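Moving to a smaller apartment, second part

In May I wrote that we have decided to leave the house on the hill and take a two-room apartment above the old Zarnico shop. Many of you asked how it is going, so I try to answer it in one post.

The old house had 200 square meters if you count the cellar, and of course we filled the cellar. The new place has 42. My husband made a drawing on squared paper and cut small paper furniture to push over it, and for one whole week we ate dinner next to this drawing and argued about the sofa. The sofa lost. It went to a young couple who came with a trailer, and I must admit that I went to the kitchen while they carried it out.

The most difficult are the small things. A wardrobe you either keep or you give away, but what do you do with a drawer full of keys? I found the key to my mother's bicycle, which was sold before I was married. Now I have the rule that a key must have a door, and if it has a place on a hook, it may stay.

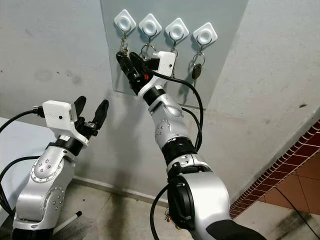 Effie Jardine wrote to me that I should be less strict. She moved three times in seven years and each time she threw away something on the last evening, when she was tired, and missed it the next winter. Her advice is to put the doubtful things in one box, write the month on it and not open it for half a year. I like this, only I already have four of such boxes.

With the books I was slower. I had roughly 80 cookbooks and I told myself that seven is enough for a person who cooks the same soup every Wednesday. I have kept eleven. The library took the rest, except the ones with grease on the pages, and those were of course the best ones – two of them I took back from the paper bin the same night.

The neighbors here are kind and a little curious. You hear the stairs in the morning, starting at six, and somebody above us practices the clarinet. In the old house I heard only the wind. I thought it would disturb me, but I sleep better than before.

We don't have a proper dining table yet. The one we ordered from Orkero is late again, and they have stopped giving me a date.

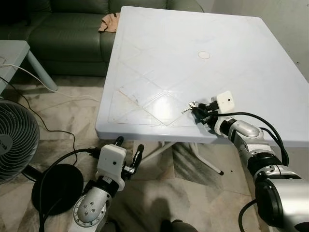

The white plastic table

Next time I will write about the balcony, and whether tomatoes can grow there with sun only after four o'clock. If you have experience with this, please write to me before I buy the pots.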